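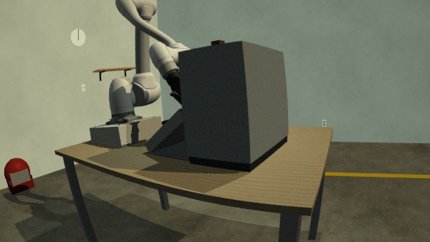
Wonent opened its furniture workshop to visitors on Sep 28, 2026, and I took the early tour. The company makes tables and benches for schools and libraries in a former dairy on the Romthorpe road. Parking is behind the building and the entrance is at the side. Most of what they make is plain, and they like it that way. Our guide was Ilze Venckus, who runs the finishing room. She handed out ear protection and we went in through the lumber store.

The boards come in rough from Trerkwood and sit for weeks before anyone cuts them. It was cool in there and smelled of sap. The older stock is chalked with the month it arrived, and one stack still said April. Ilze said they lost a good part of one delivery a few years ago to splitting, and they have been slower with the wood from then on.

The machine shop was loud and we didn't stay long. Legs are turned at one end and tops are glued up at the other. A top stays in the clamps overnight. They had one from the day before that we could run our hands over, and I couldn't find the joints with my fingers.

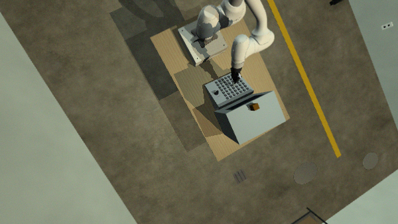
Finishing takes up the whole north side. They use an oil made by Siliņa, two coats, with a light sanding between. Ilze let people try the sanding on an offcut. I pressed too hard and left a dip. Līga Kalniņš from the office talked about prices while we waited our turn. The six-seat table is $2,000 and a bench is $86 if you take it unfinished.

Repairs are done in the old cold room. They will take back anything they made, and there was a library table waiting for a new leg.

The tour lasted 60 minutes. Coffee was in the canteen afterward, and seconds were for sale by the door. I bought a small shelf with a knot in it. The next open day hasn't been set, but you can leave your name at the front desk.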